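3.2 Cell layout and routine upkeep

The cell, referred to below as Fondalel, is a two-arm bench used for sorting wrapped snack bars into open plastic bins. The arms are mounted on opposite sides of a wooden worktop and share the area in the middle, where the bins stand. Each arm ends in a two-finger gripper with tapered tips. The fingers are treated as wearing parts and are changed in pairs, so that both tips meet the table at the same height. 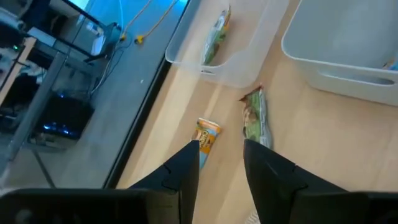

Finger height is set before any other adjustment. The arm is lowered over bare wood until a paper strip placed under the tips can be moved only with slight drag, and the joint readings are stored as the table plane. An error in this value shows up first with flat packets, whose sealed ends are thin enough for a raised tip to pass over. The check is repeated on each arm after every 90 hours of running, and after any contact hard enough to trip the current limit.

Views from the side of the bench are used to judge clearance over the bin walls. The wrist view alone is a poor guide to this, as the wall nearest the gripper often lies outside it. The safe travel height is stored separately for each bin type and is entered by hand in the Holtico controller. 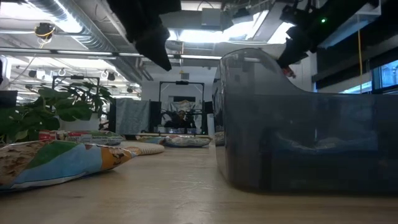
Figure 4. Side view across the worktop at low level, with a translucent bin on the right and both arms above.

Bins are placed by hand at the start of a session. Their walls flex, and an arm that catches a rim can shift the bin without raising a fault. The position is therefore read again after 44 picks. If a bin has moved further than the stored tolerance, the run is stopped and the bin is put back against its template.
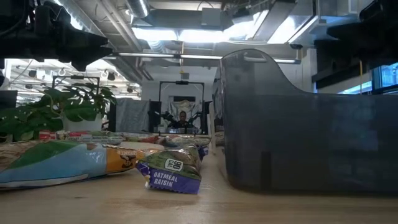
Packets were kept in use until a sealed end had split or the wrapper no longer held its shape. Creased wrappers were left in the set, as they gave a fair range of grip conditions. Those taken out were entered in the log with the arm that last held them, which allowed Usmani to trace one batch of split ends to a burr on the left finger pair. The burr was removed with fine abrasive paper and the pair was refitted.

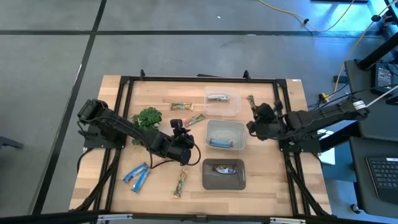

Cable routing was the most frequent cause of lost time. Of 84 stoppages logged up to August, 51 were put down to a cable pulling on a wrist joint or lying in the path of the other arm. The slack needed for full wrist rotation has to go somewhere, and on the left arm it forms a loop that curves below the gripper. The loop was shortened in steps, with the wrist turned to both limits after each change, until it stayed clear of the bins at the lowest working height. The Sethi cable ties first fitted at the elbow were replaced with hook-and-loop straps, which can be reset without cutting. Strap positions are marked on the arm in paint pen and are checked along with the table plane.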